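Towel rail

A towel rail is a bar, or a set of bars, fixed up so that towels can hang flat and dry out between uses. I've been keeping this page going for the Ludanow household wiki, and I'm fond of the subject (more than is healthy, my sister would say!), so forgive me if I run on a bit.

Types

The plainest kind is a single bar on two brackets. Then there's the double rail, with one bar set in front of or above the other, and the ladder sort that leans against the wall. Heated rails come as electric or plumbed-in, and I had an electric one from Kleinschmidt put in one December - lovely on a cold morning, though I never did get used to the little orange light.

Materials and finish

Chrome is what most people picture. White-coated bars are common too, and I like them best against pale walls, where they more or less melt into the room. Wiebke Fröhlich, who wrote the first version of this page, prefers bare brass and still tells me off about it.

Fixing

Leave enough room behind the bar for a folded bath towel. With two bars, I'd go for 140 mm between them at the very least, or the top towel sits on the bottom one and neither dries.

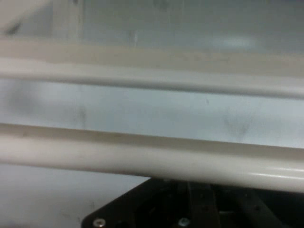 Cleaning is easy enough. A damp cloth and a drop of washing-up liquid will do, and keep scouring powder well away from a glossy white finish - it goes dull in patches and you can't bring it back. Wipe along the underside as well, where the drips collect.

See also: Airer; Bath mat; Grostano hook

Last edited 27 Apr 2021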